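08/09/2021

Le café du matin, suite

J'avais promis de reparler du coin café depuis que la vieille table est partie. C'est fait, tout est installé sur le plateau blanc, et je m'y tiens depuis la rentrée.

Le principe n'a pas changé : le moulin d'un côté, l'autre appareil en inox juste à côté, et le moins de distance possible entre les deux. Avant, le moulin était sur l'étagère et je traversais la pièce avec le filtre plein. La moquette gris foncé en a gardé le souvenir pendant tout le mois de janvier, malgré l'aspirateur.

Pour la mouture, je reste assez grossier. J'ai essayé plus fin avec les grains de chez Urrutia, et le café devenait amer, avec un fond boueux dans la tasse. Maintenant je moud 60 grammes à la fois, ce qui suffit pour la cafetière entière quand nous sommes trois. Quand je suis seul, j'en fais moins, mais le résultat est moins régulier et je n'ai pas encore compris pourquoi.

Le filtre en maille métallique remplace les filtres papier que j'achetais par paquets. Il laisse passer un peu de poudre fine, il faut l'accepter ou laisser reposer le café 2 minutes avant de servir. Il se tient directement sous le bec du moulin, le plus près possible. Dès qu'on le baisse, le café tombe à côté.

Côté nettoyage, voici ce que je fais :

Le filtre passe sous l'eau chaude après chaque usage, à l'envers, puis un coup de brosse à vaisselle. Les parois brunissent quand même à la longue. Une fois par semaine, je le laisse tremper toute la nuit avec du percarbonate.

La grille du plateau, sous le moulin, se tache vite. Je l'essuie à sec d'abord, parce qu'avec une éponge mouillée le marc s'étale et se loge dans les fentes.

L'inox poli, je le frotte au chiffon microfibre quand j'y pense. Les traces de doigts reviennent le lendemain.

Arsen Skoryk m'a conseillé de peser les grains avant et après pour savoir ce qui reste dans le moulin. Je l'ai fait pendant une semaine : jusqu'à 3 grammes perdus. Une petite tape sur le côté de la trémie en récupère une partie. Prochain essai, les grains de Cakellow, dont il me reste un sachet à ouvrir.
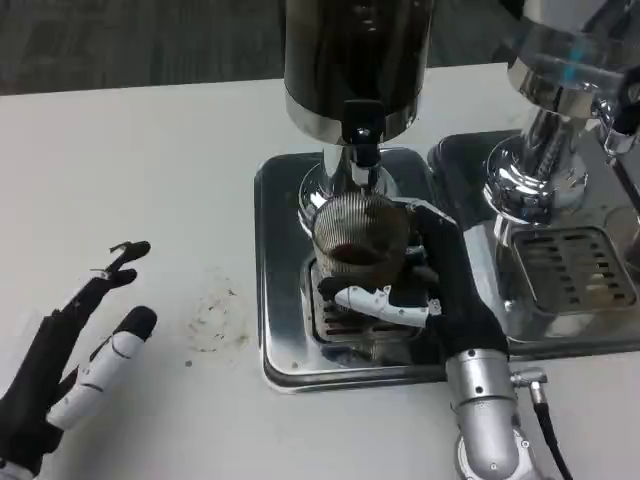 Violeta Navarrete : Pour le trempage, j'utilise de l'acide citrique et ça ne donne rien sur le brun, seulement sur le calcaire. Je vais passer au percarbonate aussi. Tu en mets combien pour un litre d'eau ?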